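Minutes, Fumivik teaching group. Present: Guerra, Haque, Russo. Barros sent regrets and no slides.

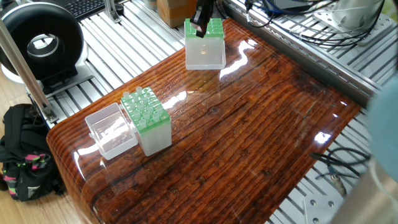

Ploltport, 04/12/2025

1. Remote sessions. Haque has logged 149 takes of the tip box task and would like a better chair. Request noted. 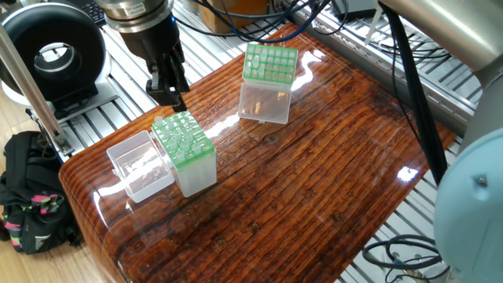
Russo still steers too fast on the way down. He disputes this. Three takes to be redone at half speed.

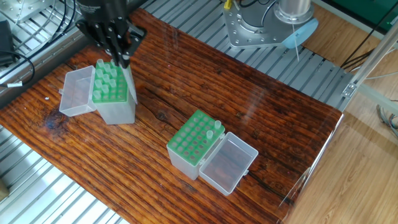
2. Starting layouts. Guerra wants more variety before March. She'd keep the nearly empty rack with two tips near one corner, as the arm should learn that racks are seldom tidy. Agreed, after 10 minutes.

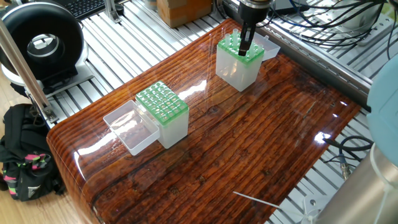

*Gripper at the farther tip box, both lids open.*

3. Next operator: Barros, in his absence.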